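Anel Khumalo had been on her feet since nine when I caught up with her at the Firum open day, and she still insisted on finding me a chair and a cup of tea before she'd talk about robots.

"People come in expecting something out of the films," she told me, laughing. "Then they have a go with the grippers and they won't leave! We had 24 visitors before lunch, and I think every one of them wanted a second turn."

Her favourite part is watching hands slow down. "You rush at first, everybody does, and then you start to feel where the fingers are."
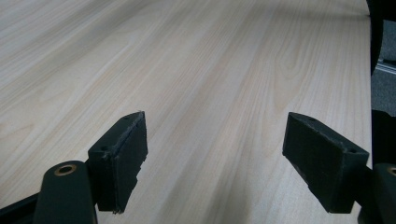

The two gripper fingers over the tabletop at Firum.

Would she do it all again next September? "Oh, gladly," she said, "but with more biscuits."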